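Clulby Checkered Table Mat

The Clulby is a red-and-white checkered mat for kitchen tables, desks and hobby benches. It gives you a marked-off place to work and keeps small parts from sliding away. The squares make it easy to line things up — handy for sorting, folding or laying out a set.
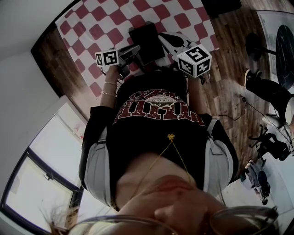 Shake it out after use and wipe off spills with a damp cloth. Do not iron. Store it rolled, pattern side out, so the corners stay down.

Width: 70 cm
Sold singly or in packs of 5
Also in the Skarnby range: plain red, plain white

Orders placed before noon on Monday ship the same day. For school and workshop orders, write to Jouko Oksanen at the Medis sales desk.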